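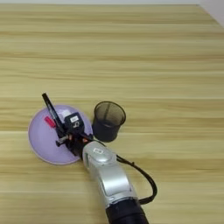 4.3 Setting Up the Small-Items Plate

The plate supplied with the Wenano desk set holds small writing items that tend to roll or slide off an open surface. It is meant for markers, erasers, and similar pieces. It isn't meant for liquids, food, or anything with an exposed blade.

Before you start, read section 4.1 (Placing the Table) and confirm that the table is level. A plate on a sloping top will move over time.

1. Clear the part of the tabletop where the plate will stand. Wipe it with a dry cloth, following the direction of the grain.

2. Wipe the underside of the plate. Grit caught under the plate will scratch a wood finish.

3. Set the plate on the table with the rim facing up. Keep it clear of the table edge on all sides. If the table stands against a wall, leave enough room behind the plate to reach over it without touching the wall.

4. Press down lightly on opposite points of the rim. The plate should not rock. If it does, turn it a quarter turn and test again.

5. Place flat items first. An eraser should lie on its widest face, near the rim, so that the center stays free.

6. Check that each marker is capped. Push the cap on until it clicks or stops.

7. Lay the marker across the plate. A marker that is longer than the flat part of the plate may rest on the rim at one end. Do not rest it on the rim at both ends, or it will roll when the table is bumped.

NOTE: The lavender plate has a paler outer edge. The difference in shade is normal and does not indicate wear.

NOTE: The plate is shallow. Items stacked on top of one another will slide off. If there is no room for a piece, use the drawer insert (part 3474, sold separately).

CAUTION: Do not drop markers onto the plate from above. The tip can be driven back into the barrel, and ink may leak at the next use. Lower the marker until it touches the surface, then let go.

CAUTION: Do not leave an uncapped marker on the plate or on bare wood. Ink that soaks into the grain cannot be removed with household cleaners.

4.3.1 Removing Items

1. Take the marker off first, lifting it straight up.

2. Lift out the remaining pieces one at a time. Do not tip the plate to empty it.

3. Return the plate to its position and repeat step 4 above if it was moved.

4.3.2 Cleaning

Wash the plate by hand in warm water with a little dish soap. Dry it fully before putting it back, including the underside of the rim. Water trapped there will leave a ring on the wood.

For dried marker ink, use a damp cloth and wait a minute before rubbing. Abrasive pads will dull the surface and must not be used. Eraser crumbs should be brushed off dry, as they smear when wet.

For replacement plates, see the parts list in section 9.

We use cookies to remember your language and region. By continuing to use the Wenano support pages, you agree to our cookie policy. Accept | Manage settings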